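Häufige Fragen zum Geschirrverleih

Widmer Geschirrverleih, Abholung und Rückgabe im Lager Postbridge

Die folgenden Antworten sind aus den Fragen entstanden, die uns am Telefon am häufigsten gestellt werden, und aus einigen, die man uns ruhig hätte stellen dürfen, bevor die Kiste zurückkam.

Was kann ich bei Ihnen ausleihen?

Schalen, Teller, Becher und Besteck für Kindergeburtstage, Straßenfeste, Vereinsabende und Beerdigungen mit anschließendem Kartoffelsalat. Die Grundkiste enthält 40 Gedecke. Mehrere Kisten lassen sich kombinieren, halbe Kisten geben wir nicht heraus, auch nicht an Leute, die sehr nett fragen. Gläser führen wir nicht mehr. Wer dabei war, weiß, warum.

Passt das Geschirr farblich zusammen?

Nein. Die Kunststoffschalen gibt es in mehreren Farben, und wir mischen sie so, wie sie aus dem Regal kommen. Wer eine Tafel in Ton in Ton plant, ist bei uns falsch und beim Fachhandel in Morville richtig. Für Kindergruppen hat das Durcheinander Vorteile: Jedes Kind merkt sich seine Farbe und verteidigt sie notfalls.

Muss ich das Geschirr gespült zurückgeben?

Besenrein genügt, um einen Begriff aus dem Mietrecht zu entleihen. Essensreste bitte entfernen, grob abspülen, abtropfen lassen. Den eigentlichen Spülgang übernehmen wir. Was wir nicht übernehmen: eingetrockneten Milchreis. Für Schalen, in denen der Löffel von allein steht, berechnen wir einen Zuschlag von 15 Kronen je Kiste.

Wie staple ich richtig?

Größe vor Farbe. Die schweren Stücke kommen nach unten, die leichten darauf, und gleiche Formen gehören zueinander. Schalen mit ausgestelltem Rand greifen gut ineinander, solange sie wirklich dasselbe Modell sind. Sind sie es nur beinahe, sitzt jede ein wenig versetzt auf der vorigen, und der Turm bekommt eine eigene Meinung zur Senkrechten.

Pappteller haben in einem Schalenstapel nichts verloren. Sie werden trotzdem gern dazwischengeschoben, vermutlich aus Ordnungsliebe. Mit ihrem gewellten Rand stehen sie seitlich heraus, und was darüber liegt, findet keinen ordentlichen Sitz mehr.
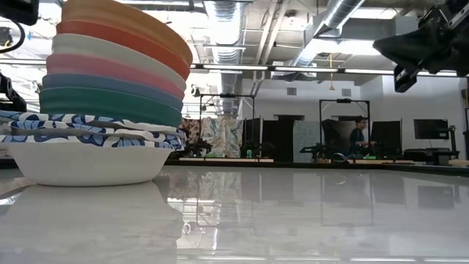

Margareta Chiriac hält diese Regel für übertrieben. Sie schrieb uns, bei ihr zu Hause stünden Schalen, Pappteller und wieder Schalen seit Jahren friedlich übereinander, und umgefallen sei noch nie etwas. Man müsse eben beim Herausnehmen von oben anfangen und dürfe nicht ungeduldig an der blauen ziehen, bloß weil das Kind ausgerechnet die blaue wolle.

Gegen das Anfangen von oben haben wir nichts einzuwenden. Unsere Erfahrung mit Menschen, die eine bestimmte Schale aus der Mitte haben möchten, ist allerdings eine andere. Zu Hause darf jeder stapeln, wie er will. In die Leihkiste kommt bitte alles sortiert.

Wie hoch darf ein Stapel sein?

In der Kiste ergibt sich das von selbst: Der Deckel muss zugehen, ohne dass sich jemand daraufsetzt. Auf dem Buffet empfehlen wir zwei niedrige Stapel nebeneinander. Auf glatten, glänzenden Tischplatten legen Sie am besten ein Tuch unter, besonders wenn Kinder den Tisch auch als Abkürzung verwenden.

Die Schalen klemmen ineinander. Was tun?

Kein Messer. Bitte auch keinen Schraubenzieher, wir sehen die Spuren. Stellen Sie die untere Schale in warmes Wasser, warten Sie einen Moment und drehen Sie die obere vorsichtig heraus. Bei uns im Lager macht das Luminița Mihăilă mit einer Handbewegung, die sie nicht erklären kann. Bringen Sie hoffnungslose Fälle einfach verklemmt zurück.

Darf Kunststoffgeschirr in die Mikrowelle?

Unseres nicht. Auch nicht kurz. In den Geschirrspüler darf es, oberer Korb, Normalprogramm.

Sind Pappteller im Preis enthalten?

Pappteller verkaufen wir, wir verleihen sie nicht. Die Frage, ob man unbenutzte zurückgeben kann, beantworten wir mit Ja, sofern die Packung noch geschlossen ist. Die Frage, ob man benutzte zurückgeben kann, wurde bisher zweimal gestellt.

In meiner Kiste ist eine Schüssel, die mir nicht gehört und Ihnen offenbar auch nicht.

Das kommt vor. Meist handelt es sich um die Schüssel einer Schwiegermutter, und meist wird sie vermisst. Geben Sie sie mit zurück, möglichst mit einem Zettel. Unser Fundregal steht links neben der Ausgabe. Derzeit warten dort ein Nudelsieb, eine Butterdose ohne Deckel und ein Deckel, der nicht auf die Butterdose passt.

Was kostet eine verlorene oder kaputte Schale?

Weniger, als die meisten befürchten. Die aktuelle Preisliste hängt im Lager aus und liegt jeder Kiste bei. Risse bitte melden und nicht nach unten sortieren. Wir schauen auch unten nach.

Wann kann ich abholen und zurückbringen?

Montags und donnerstags nachmittags, außerdem samstags bis zum Mittag. Die Außenstelle in Helemton nimmt nur Rückgaben an. Wer dort abholen will, trifft auf Roland Rudd, der freundlich ist und keine Kisten hat.

Wie lange darf ich die Kiste behalten?

Die Leihfrist beträgt ein Wochenende. Eine Verlängerung ist möglich, wenn Sie vorher anrufen. Hinterher anzurufen ist ebenfalls möglich, kostet aber. Kiste 344 ist seit dem Sommerfest im Schulhof unterwegs; sollte sie bei Ihnen in der Garage stehen, nehmen wir sie ohne weitere Fragen entgegen.

An wen wende ich mich bei Sonderwünschen?

Große Bestellungen bearbeitet Zixuan Bai, Reklamationen gehen an Eugeniusz Szczepańska. Wenn Sie unsicher sind, ob Ihr Anliegen ein Sonderwunsch oder eine Reklamation ist, rufen Sie im Lager an und lassen Sie es lange klingeln. Das Telefon steht im Büro, die Kisten stehen hinten.

Stand: 24. Oktober 2002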